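3.2 Storage in shared kitchens

Households in Haststead were asked to keep dry goods the way they always had for the first part of the study, then switch to lidded bins for the second. Most did. A few had switched already before we got there, which we only found out at the May visit, and those are left out of Table 2. Flesari homes had no bins at all at the start, mostly paper sacks and glass jars. Same form used in both towns.

Moth traps went up next to the dry goods, one per kitchen, and were swapped at each visit. 2,333 moths over the whole study, both towns. The split between towns was less even than we expected (see 3.3). Flour and rice accounted for most of the infested packages, oats after that. Pet food was not on the form and it should of been. 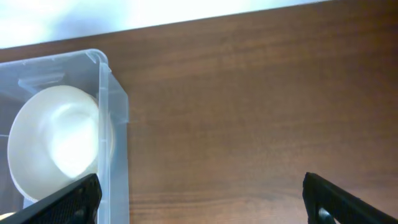
Sabina Wickramasinghe

Figure 2. Clear plastic bin on a wooden table.

Clear bins were picked over solid ones after the Marikar pilot, where people with solid bins forgot what they had and bought more. Old stock sat at the bottom. With clear sides the older bags got used first, or that is what people told us; we did not check dates on every visit. Of the 100 kitchens in the main study, 53 reported throwing out less flour than before. Rice no real change.

Cleaning was the weak spot. Bins were wiped out between refills in some homes and never in others, and the form only had a yes/no box for it. Begum (Debashish Begum, who ran the Stolden visits) added a notes line halfway through, so the later forms are better then the early ones. We kept both sets but do not compare them directly.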